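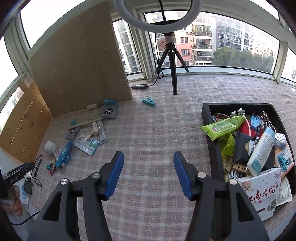

Datdale catch-all tray in black, filled, on a pink-and-white plaid cloth.

Search products, parts, help Go

Datdale Catch-All Tray, Black
By Aishwarya Nair, Flavside Home, January

The Datdale is an open rectangular tray for the small things that collect on a table, a dresser or a bathroom counter. It has no lid and no dividers. Things go in on top of each other and come out the same way. We have sold it in black since we started the range, and black is the only color we keep in stock all year.

What people put in it
Most customers buy it for one of two jobs. The first is the entry table: pens, a charging cable, a small pouch. The second is toiletries, where it takes squeeze tubes, lotion bottles and boxed items that are too long for a drawer cup. A long bottle can lie across the tray on the diagonal, and a tube can hang a little over the rim without tipping anything.

It also works for mixed loads. The one in the photo has a green tube, a white bottle, a pen, a white cable, a couple of small boxes and two little gray bears in it, and it's close to as full as we would go. If you want to see what you have, fill it to the rim and stop there.

Sorting before you fill
Harish Kandasamy in our returns department hears from people who say the tray is too small. He asks them to empty it onto a cloth and sort it before they send it back. Use a cloth with some grip to it so bottles don't roll. Put travel items at one side, anything with a cord at the other, and clips and clothespins by themselves. The sorting takes 20 minutes at most for one tray. 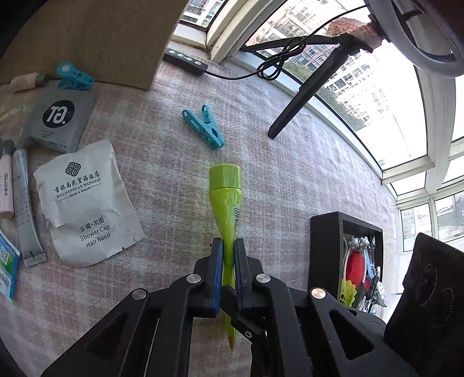

Hotel packets are usually the bulk of it. Shower caps, hair bands and single-use sachets take up more room than they look like they should, and a lot of people have nearly a full tray of them. Keep the ones you will use on your next trip and stand them on edge along one side. Small cosmetic bottles should go in with their caps closed tight. Clothespins can be clipped to the rim if you use them often, or clipped together in a chain and laid flat.

Cables should be bundled before they go in. A loose cord will catch on the next thing you lift out.

Placing it
Set the tray on a flat surface. It can go on a bare table or on a tablecloth, but on a thin cloth lift it to move it, as dragging it will bunch the fabric. A table by a window is fine. Sunlight does not bother the tray, though it may bother what you keep in it, so check the labels on creams and sprays.

Care
Empty the tray and wipe it with a damp cloth and a little dish soap. Dry it before refilling. Do not put it in the dishwasher. If a bottle leaks, clean it up the same day, especially nail products and anything with bleach. Dust shows on black more than on lighter colors, so expect to wipe it more often.

Load
Up to 5 pounds when carried by both ends. Do not carry it full by one end.

What is included
One tray. Contents, cloth and clothespins are not included. The Numano drawer cups fit inside the tray if you want separate spaces, and they are sold on their own page.

Shipping and returns
In-stock trays leave the Rao Street warehouse in two business days. Orders of several trays may arrive in more than one box. You have 60 days to return an unused tray in its original box. Used trays can be exchanged if there is a fault in the rim or base. Send a photo of the fault with your order number, and Venkatesh Kulkarni or someone else at the service desk will reply with a return label.

Last updated in January by A. Nair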